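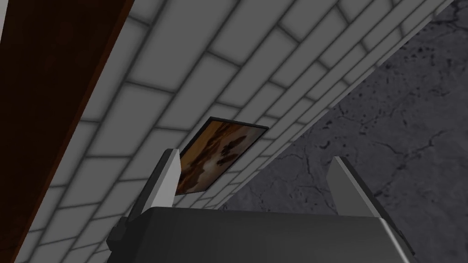
A Visit to the Robot Open Day

Every April, the Hurkum building in Faltdale opens its doors to school groups. Visitors come to see how people teach robots to do jobs around a house. The robot they meet is called Vukelel. It has two arms, and each arm ends in a gripper.

A gripper is a robot's hand. Yours has four fingers and a thumb. A gripper like Vukelel's has two fingers that open and close. That is enough to pick up a cup, pull a drawer handle or hold a spoon.

Practicing in a pretend house

Before a robot tries a new job in a real kitchen, it practices inside a computer. The computer draws a room with walls, a floor and furniture, a bit like a video game. This is called a simulation. The robot in the simulation moves the way the real one would. If it drops a plate in there, the plate costs nothing and there is no mess to sweep up.

At the open day the simulation plays on a big screen. Fulgencio Soler runs the demonstration. He has worked on Vukelel for two years, and he starts by asking the class what they would want a robot to do at home. The most common answer is "clean my room." 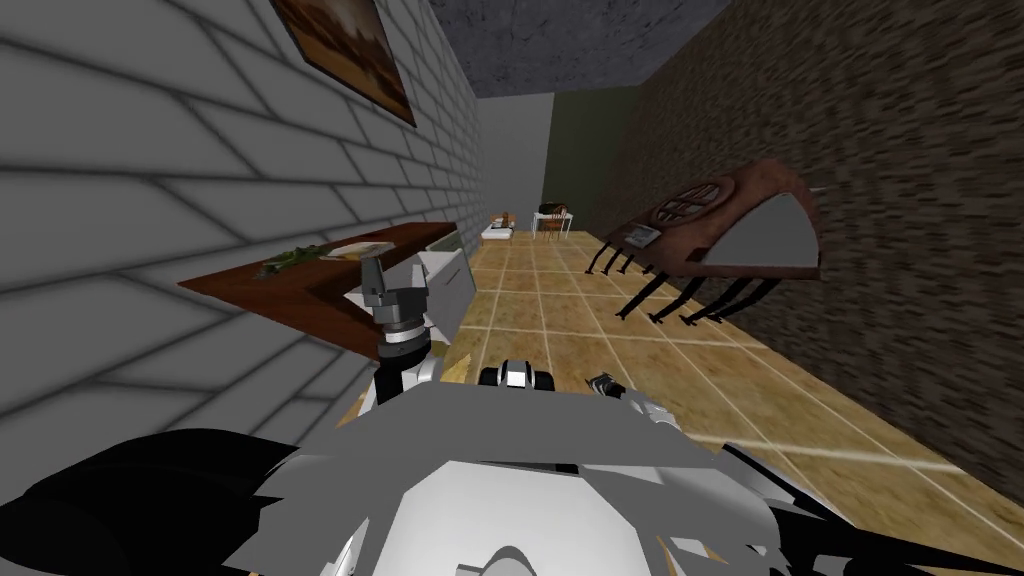 Inside the simulated room, with the robot's arms at the front and a shelf with green vegetables on the left.

What does the robot see?

You look at a room with your eyes, and your brain tells you right away which part is the wall and which part is the table. A robot uses cameras. A camera picture is made of tiny colored dots called pixels, and the robot's program has to work out which dots belong together.

Some of Vukelel's cameras are on its arms, close to the grippers. When an arm turns, the view turns with it. A wall can look as if it is leaning over, or a floor can slide off to one side. Try it yourself. Hold your hand next to your eye, then tilt your head until your ear is near your shoulder. The room has not moved, but it looks different.

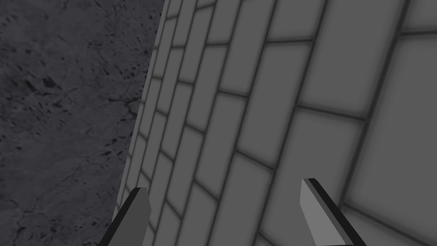 The program also has to keep track of where the fingers are. Motors in the arm have sensors that measure how far each joint has bent. By adding up all the bends, the computer can work out where the gripper is, even when the camera is pointing at something plain.

Lots and lots of tries

Robots need more practice than people do. For one job, putting a bowl on a shelf, the team ran 3,728 tries in the simulation. The robot got it right in 641 of them. Those good tries were saved, and the program used them to learn which moves worked. Then the team started again with the improved program.

Your turn

After the demonstration, visitors go to the Figueroa Room, where there is a controller for moving a practice gripper. Each person gets a turn. The goal is to lift a sponge and put it in a bucket. Most people squeeze too early the first time.

The whole demonstration takes 30 minutes, with time for questions at the end.

Words to know

Gripper: the part of a robot that holds things.
Joint: a place where an arm can bend or turn.
Sensor: a part that measures something, such as how far a joint has moved.
Simulation: a pretend world made by a computer.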